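Revine fan club, October meeting, 7 p.m.
Notes by me, Lejla Grgić (Phyllis Rowbotham has lost her voice, so you get my version!)

Eleven of us came. I'd hoped to start with the tour, but first everyone wanted to talk about the Pronbridge photos, the ones of Revine leaving dinner with the drummer from Nostmont. Hajar Shehata is sure they're dating. Radomir Vukčević says they share a manager and we should all calm down. I'm with Hajar, for the record.

Agreed: we won't post the photos in our newsletter until one of them says something publicly. Passed, with 2 against.

Gorazd Spahić told us the newsletter now goes out to more than 800 people (wow!). He needs four short album reviews by the next meeting, and I said I'd write one.

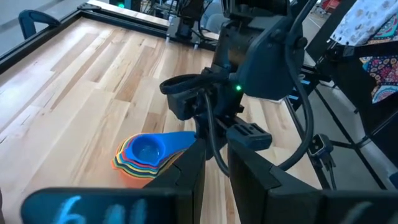
Next meeting
Same room at Krasniqi, same time. Hajar is bringing the quiz.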